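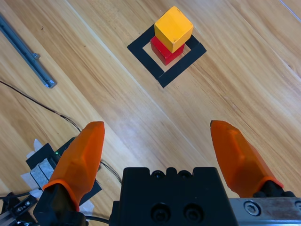

Wrist-camera view of a yellow cube on a red cube inside a taped square.

Rikach is a method for training robot arms to stack blocks from recorded demonstrations. It was developed at Gruvudis and uses a camera at the wrist as its only visual input. The policy predicts 8 motor commands at a time and runs the first 2 before it looks again. The training set holds 1786 demonstrations. A later version, Rikach-Vudbridge, uses 1956 and adds a penalty for contact with the lower block.

See also: Imitation learning; Visual servoing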